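4.2 Repacking the Chip Case

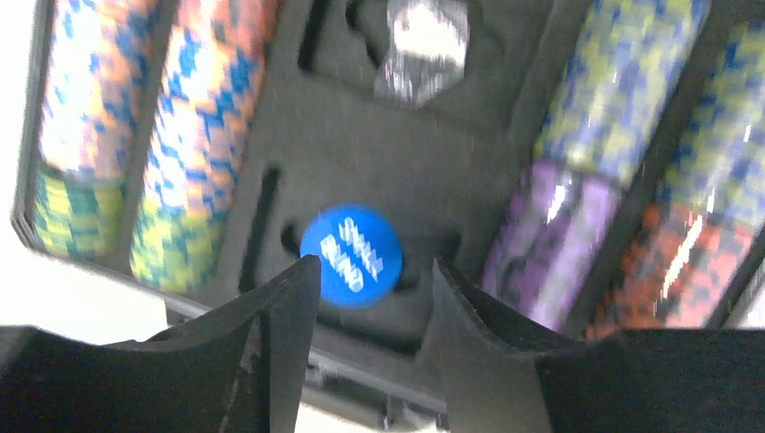
Repack the Flistamer case after each session and before it is carried or stored. Chips go in on edge, never flat.

1. Place the case on a level surface and open the lid fully.

2. Sort the chips by color. Keep each color together within its compartment.

3. Load each compartment from one end. Tilt the last 2 chips slightly and press them down until they sit level with the row.

4. Seat the blind and dealer buttons in the round recesses of the center divider, printed side up.

5. Close the lid and fasten the latches.

NOTE – A partly filled compartment lets the chips fall over in transit. Fill the gap with a folded cloth.

CAUTION – Do not force the lid. If it stays open at one side, a chip is standing above the row – reopen the case and reseat it.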